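Rules nobody signed

6 July 2025

Bezawit Tufa sent me the new bench rules from Larklow last month and asked what I thought. I think there are too many of them, and the ones that matter are on the last page.

Some background for people who don't follow this stuff. Larklow runs two-armed robots on tabletops and has people guide them through small handling jobs, over and over, so the recordings can be used for training later. The software side is a package called Relorura. The rules came from Flostudgate, a consulting outfit that as far as I can tell writes rules for a living. The document has 3671 words. I ran it through a word counter on a slow evening, which says something about me too.

My complaint is with the word "standard." A standard is something you can fail. I read page after page of "operators should remain mindful of the work area" and could not find a way to fail it. Mindful how? If I'm looking at the arm and thinking about lunch, am I in or out? Rasha Awwad, who has done more hours on these benches than anyone I know, told me she signed the acknowledgment form without reading past the second heading. I don't blame her one bit.

Then there's the claim that got passed around in December, that the draft version of these rules had been "validated over 1496 sessions." Validated against what? I wrote and asked. Elias Boutros wrote back, very politely, that it meant the sessions had been run while the draft was in effect. So the robots did some work and a PDF existed at the same time. My toaster has been validated the same way.

I'll be fair and say what I'd keep. There's a rule that the emergency stop gets pressed and reset before every shift by the person who will be using it. Good. You did it or you didn't. There's a rule that a speed change gets written down with a name next to it. Also good. Tala Geagea wanted that one years ago at Matar and got told it would slow people down.

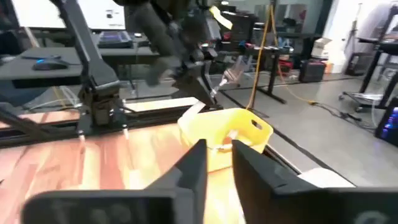 The rule I'd fight for is the one on what may sit within reach of the arms, and it gets two lines on the last page. It says the work area should be "free of unnecessary items." Unnecessary to whom? Take a yellow bin with a few white plastic pieces in it, a clear cup up by one arm, and a white rectangular object lying near the edge of the table. I'd guess the bin and the cup belong to the job. The white thing I couldn't tell you, and under the rule as written neither could an inspector. Put a list on the wall for each task, and anything on the table that isn't on the list comes off before the arms are powered.

Hiba Moussa says I'm being hard on people who at least wrote something down. Maybe. She also says a list per task would be a pain to keep current, and she's right about that. I'd still take 900 words of lists over what they have now. Bezawit is sending my notes up the chain, minus the toaster.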